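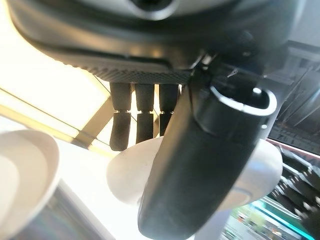 手首カメラで見るグリッパー比べ、今回は多指ハンドの回です。前回の平行グリッパー編からずいぶん間が空いてしまい、楽しみに待っていてくださった方には申し訳ない気持ちでいっぱいなのですが、そのぶんじっくり触る時間が取れましたので、どうぞお茶でも飲みながらのんびりご覧ください。

**関節のある黒い指が三本、下向きに並んだところ**
指の中ほどに銀色の小さなヒンジが見えますね。手首側の縁にはローレット風の細かい目が入っていて、私はこの手の仕上げにめっぽう弱いので、ついカメラの映像ばかり眺めてしまいます。指先の下にあるのは白くて丸みのあるもの。背景が明るいと白いものの輪郭はどうしても飛びがちで、露出の設定にはこのあともずいぶん悩まされました。

**手前を斜めに横切る黒いバー**
グリッパーの構造の一部で、つやのある曲面がなかなかきれいなのですが、手首カメラの視野ではかなりの存在感があります。右寄りの指はこのバーに少し隠れてしまいますし、白い丸いものもバーの左右に分かれて見えます。カメラの取り付け位置を比べるときには、まずこの隠れ方を見るようにしています。

### 試した条件のメモ

- コントローラーはPlotauとNouriの二種類。設定画面はNouriのほうが私には分かりやすく、指を一本ずつゆっくり動かしたいときに重宝しました。Plotauは起動が早く、朝いちばんに「ちょっとだけ」と触るにはこちらです(ちょっとで済んだためしはありませんが)。
- 把持の試行は一条件につき20回、カメラの角度は10度刻み。ログは全部で371件になりました。
- 指の閉じる速さは5段階で、いちばん遅い設定から順に試しています。

角度の決め方はNingsih Krishnanさんに、ログの整理はRodrigo Aguiarさんに手伝っていただきました。お二人とも質問するたびに長い返事をくださって、読むだけで楽しかったです。本当にありがとうございました!

次はVullamoraのアームに付け替えて、同じ条件をもう一度たどるつもりでいます。9月ごろにはまとめられると思いますので、気になる角度や速さがありましたら、コメント欄から気軽にお知らせくださいね。

2020年6月17日 更新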